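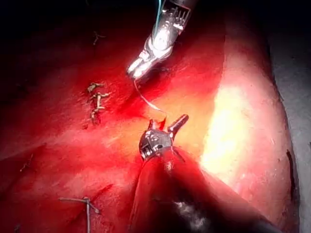
Chapter 4
Who Gets the Bed?

I spent my first March on the wards convinced that hospitals ran out of medicine. They run out of beds! My old boss, Ute Lammers, had 368 of them to look after and could tell you by breakfast which ones were free (she kept the list on the back of an envelope).

In this chapter we'll follow a patient from the front door to the ward, and I'll ask you to make a few of Ute's choices yourself. Keep a pencil handy – you'll change your mind a lot. We start with the waiting list.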